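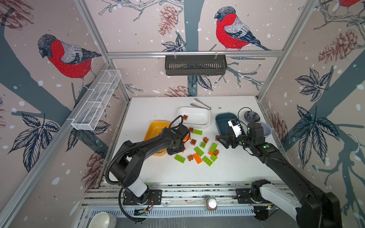 Two arms, one table and a pile of bricks to sort in the Borum training bay at Jindurlow.

Imani Mahmoud has spent most of her working life with her hands in tubs of small plastic things. Bricks, wheels, little doors, the odd chewed dinosaur. Grulel, the toy library service where she runs the returns floor, lends play kits to kindergartens and schools up and down the coast, and every kit that goes out has to come home, get tipped onto a bench and be put right before it goes out again.

So when she tells me her favourite colleague is a pair of black robot arms, I pay attention.

"I talk to them," she says, grinning. "Everyone does. You can't help it, they've got elbows!"

The arms live in a bay at the back of the Jindurlow depot, walled in with a snowy woodland wallpaper full of bullfinches and pinecones. It's a gorgeous bit of nonsense in a building that is otherwise grey from floor to gutter. The staff picked the pattern themselves, after a long and fairly heated tea break (the runner-up was flamingos).

Watching a sorting lesson in the bay is oddly gripping. The bricks are green, brown and orange, all jumbled in the middle of a white table, with trays to either side and a white dish at the back. A brown brick in the dish, and the whole room leans in for the next one. I stayed a good hour longer than I'd planned and missed my bus back to Pennington.

The project goes by the name Borum, and it began in January with a simple complaint. Sorting hurts. Up to 800 kits pass through the depot in a busy month, and by mid-afternoon the people on the benches were rubbing their wrists and swapping heat packs. Amos Iwasaki, who had been on the benches for 3 years, used to go home and find he couldn't open a jar.

These days he teaches. Each morning at half past eight he sets out a fresh muddle of bricks, guides the arms through the job and then lets them try it for themselves. He changes the muddle every time, sliding a tray over a bit, standing a brick on its end, leaving a pair of tongs or a cup on the table so the arms learn to work around the sort of clutter a real bench collects.

"I used to think I was good at this because I was quick," Amos says. "Then I had to teach it, and I found out how much I was doing without noticing. You nudge one brick away to get at another. You come in from the side. I've got 62 pages of notes on picking up bricks. My daughter thinks it's the funniest thing she's ever heard."

I love that notebook. It has sketches in the margins, crossings-out, a coffee ring on the cover and a whole page headed "brown ones under green ones". Years of know-how that used to vanish every time someone left the benches is being written down, by the person who has it, and he's been given a pay rise for doing it.

The changes haven't pleased everyone in the same way. A couple of the older hands miss the chatter of a full bench, when six people would sort side by side with the radio going. Imani misses it too. She has moved the radio into the repair room, where two of her sorters now mend puzzles and wooden trains that used to be thrown out, and she tells me the singing is as bad as it ever was.

She also fought hard, before the first bolt went in, for a written promise that the arms would take over tasks and leave the jobs alone. She got it, and a copy is taped up beside the kettle with her signature at the bottom in purple marker.

The arms are still learners, mind you. The benches carry on with the real returns while Borum's lessons go on in the bay, and Amos reckons wheels will be a whole new headache. He has already bought the second notebook.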